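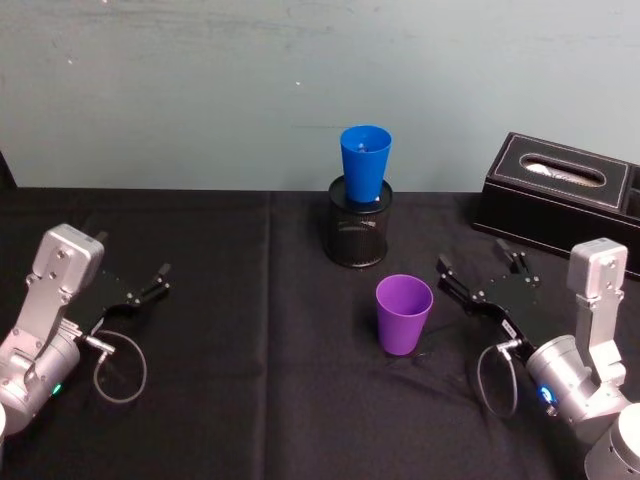

Figura 4. Mesa cubierta con tela negra, junto a la pared.

Montaje del mantel Alier 31

1. Extienda la tela y céntrela sobre el tablero.
2. Fije las pinzas traseras.
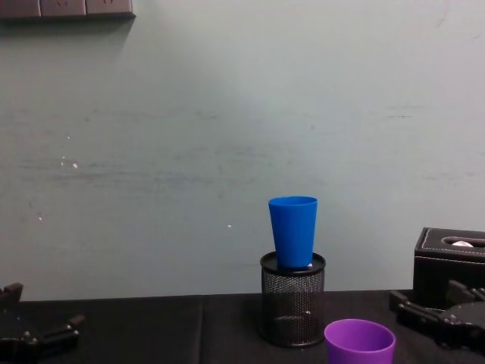
Planche la tela por el revés, a temperatura baja. Las marcas de doblez tardan en desaparecer. Ponga los objetos de base sólida, como el portalápices de malla, después de tensar.

Precaución: no use lejía.

3. Recorte el sobrante a 17 mm del borde.

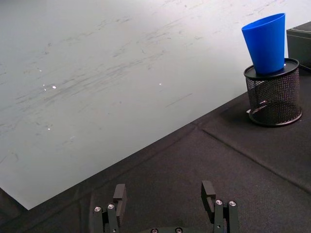

Figura 5. Arrugas suaves en la tela.

Recambios: ref. 3131.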